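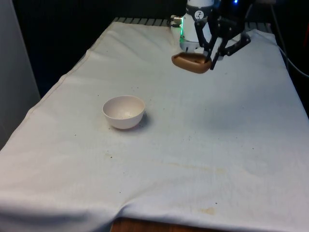 Did I stay for the whole of The Salt Road to Valden? I lasted all 148 minutes, and I'd sit through the last hour again tomorrow.

19th March. Home late, shoes off, typing this on the couch before it all falls out of my head. Rosalind Mbeki got us two seats for the opening night at the Havotgate, row 12, a bit too far left, so everybody's face was slightly stretched until I got used to it. The big room holds 680 and I think it was full (they were still letting people in during the short!).

The story is simple enough. A ferry pilot comes back to the town she grew up in and finds that her brother has sold the boat, the house and most of the furniture, and won't say who bought them. That's the first half. It's slow, and I did look at my watch once, but then there's a dinner with the neighbors that goes on and on and gets so tense that Rosalind grabbed my sleeve.
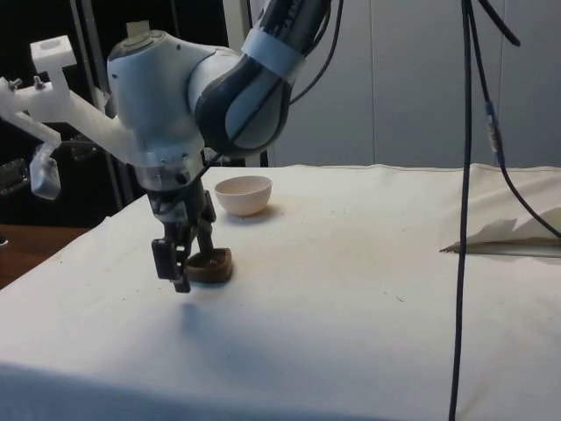

After that dinner the whole movie wakes up. The brother starts telling the truth in little bits, always to the wrong person, and the pilot hears it secondhand from people in shops. I loved that. The actor playing him has a way of smiling before bad news that made my stomach drop every time.

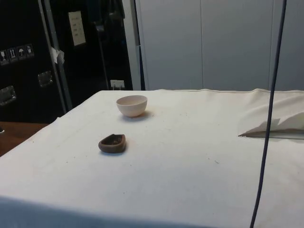

My one real gripe is the speech near the end, where the pilot explains her marriage to a man on a bench. Four minutes of it, and all stuff we'd already guessed! The director is so good with plain things elsewhere. Give me a small empty bowl on a creased white cloth, a few crumbs or specks left lying around, and hold on it for ten seconds, and I'd know what that house was like after the husband left. I said this to Rosalind on the stairs and she said I'd have complained it was too quiet. Probably true.

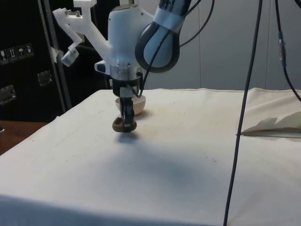

Then the ending, which I won't write down in case Fatima Abubakar reads this over my shoulder again. She's seeing it in July when it gets to Nusidbridge. I'll just say the music stops about a minute before you expect it to, and you could hear people not opening their candy.

Tomorrow it's the Vermeulen documentary at ten in the morning, and I still haven't set an alarm.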